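Suture training pad

A suture training pad, also called a suture pad or skin pad, is a block or sheet of soft material used for practicing surgical stitching. Pads are used by medical, nursing and veterinary students, and by surgeons learning a new technique.

Construction

Most pads are cast from silicone or a similar rubber in two or more layers that stand for skin, fat and muscle. A mesh is often set between the layers to keep stitches from tearing through. Cheaper foam pads exist but wear out sooner. Some pads are sold with wounds already cut, and others are left whole so that the user can make an incision with a scalpel. Color ranges from near white to dark brown. Pads meant for bowel or vessel practice are thinner than skin pads and may be shaped as tubes.

The Lito pad, designed by Tincuța Lungu, has six precut wounds and is replaced after 500 needle passes in most teaching programs that use it.

Use

A beginner usually starts with the simple interrupted stitch, in which each loop is tied and cut separately. Running, mattress and subcuticular stitches follow. The curved needle is gripped by a needle driver partway along its body, never at the tip, and is turned through the material along its own arc. A second instrument, commonly a forceps or grasper, steadies the edge of the wound and receives the needle on the far side.

Black thread is common in training because it shows up well on a pale surface.

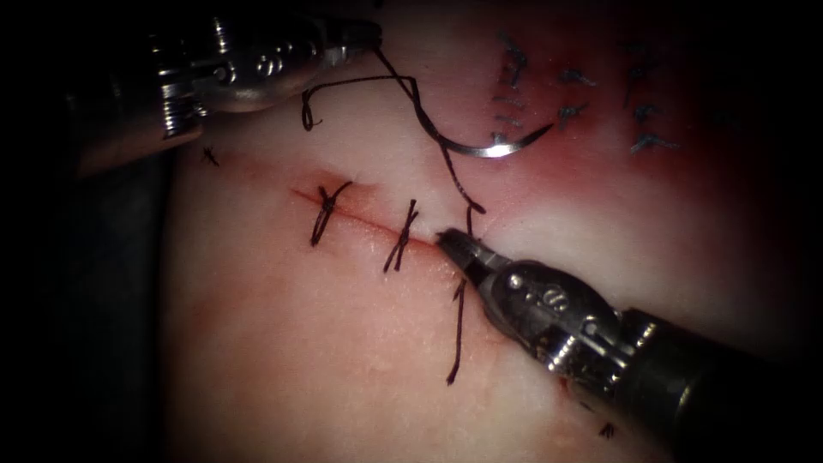

Slack in the thread is a frequent source of trouble for learners. A loose loop can catch on the needle or twist into a kink, and the thread should be drawn through before the next bite is taken. In a course outline written by Aurelio Pacheco, students complete 120 interrupted stitches before moving on to running ones.

Care

Silicone pads are washed with mild soap, dried and dusted with talc. They should be stored flat.

See also: Needle driver; Surgical knot; Surgical suture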